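Print this entry | E-mail this entry

Residence Diary — Norivmont Hall, Upper Level
Entered by the Office of Building Use

May 27, 2026

The building opened at the usual hour this morning. The lights on both levels were switched on from the panel by the stairs, and the morning inspection was completed before the first arrivals. The front door closer, reported twice this month, continues to shut too quickly. A note has been left for the locksmith.

The principal business of the day was the arrangement of the upper level. It has been agreed with Dasov, the owners, that the mezzanine shall serve as general work space until the end of June, and that the lower floor shall remain open to all users of the hall during that period. Přemysl Kubíček attended on behalf of the owners and stayed until shortly after lunch. He asked that the present diary record what was settled, as the earlier agreement was made by telephone and the parties remember it differently.

It was settled that tables may be moved freely on the upper level, provided that no table is placed across the head of the stairs. Users who move a table are asked to return it at the end of the day. Mr. Kubíček does not object to tables standing near the railing, but he wishes nothing to be stored on the railing itself, and no coats to be hung from it. I am in agreement. A scarf fell to the lower floor in the winter and was claimed only after 44 days.

The matter of the pendant lamps was raised again. Lumgate, who supplied the replacement bulbs, had proposed a warmer light for the whole hall. Mr. Kubíček prefers the present arrangement, and I have come to share his opinion. On a bright day the white ceiling and its beams carry the daylight a long way into the room, and the black shades look well against them. A yellow light would make the ceiling appear older than it is. The proposal has been declined with thanks, and the letter will go out tomorrow. 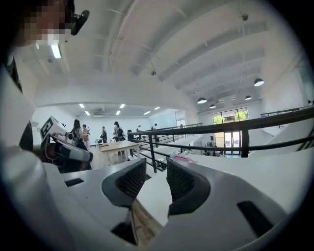
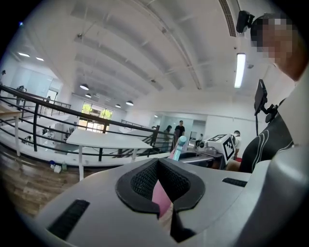 The afternoon was given over to the question of small belongings. It has been the practice of this office to permit bottles and personal items on the floor beside the tables while people are at work, and I see no cause to forbid it. The difficulty arises at closing time, when the owners have gone home and the cleaner must decide what is to be kept. She has been generous in this respect, and the cupboard under the stairs now holds over 20 articles, most of them bottles and several without caps.

A shelf will therefore be cleared beside the coat hooks. Articles found after closing will be placed there and held for seven days, after which bottles will be discarded and everything else will be moved to the cupboard. The notice has been drafted. I had first written "disposed of" and changed it to "discarded," then changed it back — the wording can be decided in the morning.

The wood-grain floor of the upper level was discussed at some length. Mr. Kubíček recommends a dry mop on ordinary days and a damp one on Fridays only. The cleaner prefers a damp mop daily and has used one for years at her other place of employment, the Võ building, without complaint from anyone. I asked both to put their reasons in writing. Until then the Friday rule will apply. Felt pads are to be fitted to the legs of any table that scrapes, and two packets have been ordered from the usual supplier.

Mr. Kubíček also inquired whether the railing had been tightened as requested in the spring. I was able to show him the signed work order. He asked for a copy, and the copier was out of toner, so he wrote down the reference number on the back of a receipt. The toner has been ordered with the felt pads.

A visitor asked at the desk whether the lower floor could be reserved for a private dinner in June. I replied that it could not under the present terms, and offered the name of the restaurant on the corner. She took the particulars and was very gracious. I confess that I should have liked to say yes. The hall is at its best in the evening, when one can stand on the upper level and look down across the whole of it, and few of our daytime users ever see it at that hour.

Outstanding for tomorrow: the letter to Lumgate, the locksmith, the shelf, and the wording of the notice. The window on the landing should also be looked at, as it rattled during the wind this afternoon and I could not find which pane was responsible.

The building was closed and the alarm set at the usual time.

Norivmont Hall — Contact the Office | © Norivmont | Back to top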